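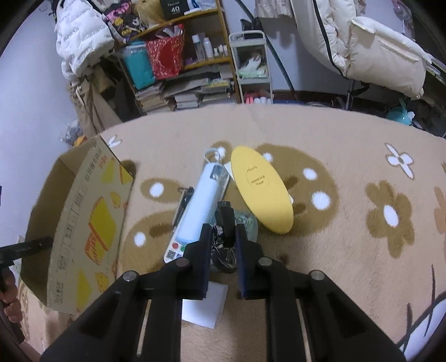
Notes on the Second Gripper Trial

Our small group has now completed the second stage of its comparison of hand-held grippers, and I have been asked to set down the findings while they are fresh. The first stage, carried out in May, concerned the Gindard unit alone. The present stage placed it beside the Clotlow, using the same household objects and the same operators, Viorica Živković and Costel Obradović.

Each operator made 65 attempts with each tool. All objects were picked up from a patterned rug, a surface we consider a fairer test than a bench. Soft pile allows a thin article to sink slightly, and the fingers must be brought down at a shallow angle to get beneath it.

The light blue water bottle gave little difficulty to either tool when lying on its side. Flat articles were another matter. The white card was the most demanding item in the set, and the Clotlow failed with it more often than it succeeded. The Gindard did better once Mr Obradović had learned to press one finger into the pile and slide the other towards it. Loose cable was picked up readily by both, although it seldom came up alone.

With regard to comfort, opinions differed. Ms Živković found the Clotlow lighter on the wrist and asked for a rest after 15 minutes with the Gindard. Mr Obradović preferred the firmer trigger of the Gindard and reported no strain.

The finger pads deserve a separate remark. Dušan Yordanov has proposed a softer grade, and a set has been ordered from Dreltthorpe under part number 2602. Until these have been fitted and tried, no recommendation will be made as to which tool should be adopted.

Readers who wish to consult the full record of attempts may apply to Živko Gashi. The third stage will repeat the work on a hard floor, with the card retained and the cable tied.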